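Section 9: Finding a home for your Graveo air purifier

Before you plug anything in, do take a minute to think about where the unit will live. It weighs very little, so people tend to move it about, but it works best when it is left in one spot.

1. Choose a place on the floor or on a sturdy shelf, with clear space on every side – 11 cm is enough for the small model.
2. Keep soft things such as bags, cushions and plush toys well away from the air inlet at the back.
3. Check that the lead reaches the socket without being stretched. It is 137 cm long.

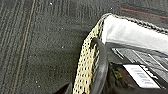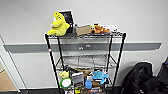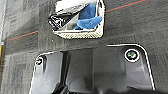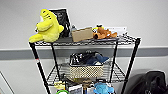 Second and fourth pictures: wire shelving against a wall, with plush toys on it.

4. Press the power button once and wait for the green light. The fan will be rather loud for the first minute or so, and then it settles down nicely.

Note: On thick carpet, please fit the Flolholm feet supplied in the box, which lift the base a little.

Caution: Never stand the unit on its side while it is running, and unplug it before you open the filter door.

If the light stays red, turn to Section 11 or write to Colleen Sutherland at our Brudgate office.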